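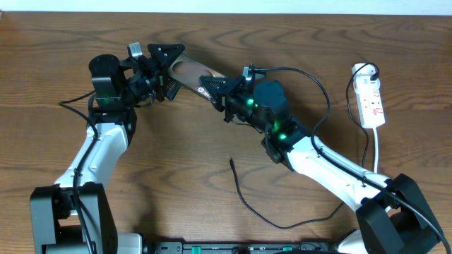 The Patience of Plugging In a Phone

By Ifeoma Akpan

In the town of Levness there is a small company called Skiron, and on its second floor people spend their working hours connecting phones to chargers. They do it with robot arms, guided by hand, and every attempt is saved. A saved attempt is called an episode. When I arrived, the day's list said 116 episodes, and the team was already behind.

I had asked to see how a machine learns to do a household task, and I expected a lot of mathematics. The mathematics exists, but it happens later and in another room. Most of what I saw was repetition. An operator holds two small handles, the arms on the table follow, and the operator tries to do the job in the same calm way a person would do it at home.

The task sounds easy: pick up the phone, find the cable, bring the two together. Then the arms must deal with the plug and the socket as well. The company calls this set of tasks Chala, and it has been growing since October. The first version had 401 episodes, and the model trained on it could lift the phone but often pushed the connector against the wrong part of the edge.
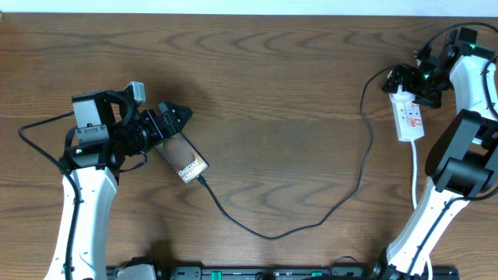
What makes a good example is a question the operators discuss all the time. In the beginning they deleted every episode with a mistake in it. Now they keep the ones where the operator misses, moves back a little and tries again, because a model which has never seen a correction does not know how to make one. Cables are the hardest part to judge. A phone keeps its shape in the gripper, but a black cord that runs from its lower end in a long loose curve over the table can lie differently each time, and the model has to accept all of these curves as the same thing. For this reason the operators are told not to arrange the cord nicely before they start.

There is a limit of 15 minutes for one turn at the handles. After this the hands become tired and the movements become short and nervous, and the model would learn this too. I was allowed five tries. My best one was marked "usable with doubts", and I was more proud of it than I should be.

The wrist cameras are the part which visitors notice last. From above, a gripper often hides the place where the work is being done, so each arm also carries a small camera near its fingers.

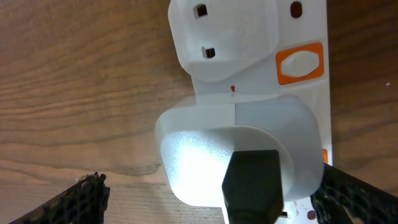
The two views are stored together with the position of every joint, and if one of them stops for even a moment, the whole episode is thrown away. It happened twice while I was there. The operator said a short word in her own language and started again from the beginning.

Skiron wants to repeat the collection in a second workshop, in Irkach, with other tables and other lamps. A model that has seen only one table can be very sure of itself there and quite helpless in the next building. The people in Irkach will need their own training first — the handles take several days to feel natural — and they will make their own kind of mistakes, which the team in Levness is looking forward to receiving.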